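Saturday, 5 p.m.
By Kerstin Teuber

Chopstick amnesty day

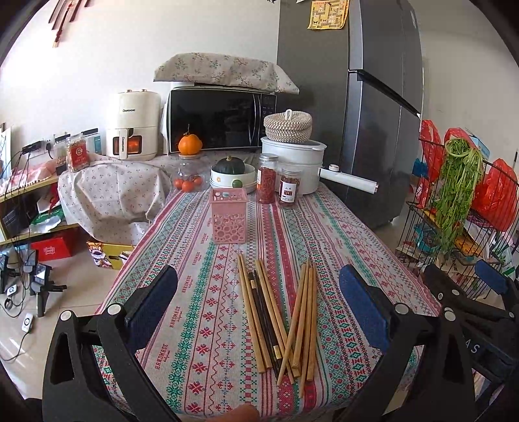

So I finally did it and got every last chopstick out of the drawer and onto the long table. I want them matched up and standing in the pink basket, where I can grab a pair without digging under the whisk! The black ones with the gold bands are my favorites — Preben gave me those — and the plain wooden ones are for everybody else (sorry, everybody else).

I still haven't cooked the squash. It's been sitting in the flowered bowl all week looking so pretty that I keep making noodles instead. Tomorrow, maybe, with something out of the red jar.

The snowflake tablecloth is staying on through February, and I don't care what Preben says about it.

Recent entries
Soup for 23
The Stokholm shelf, part 2
Preben fixes the faucet

Contact Kerstin | © Kerstin Teuber | Back to top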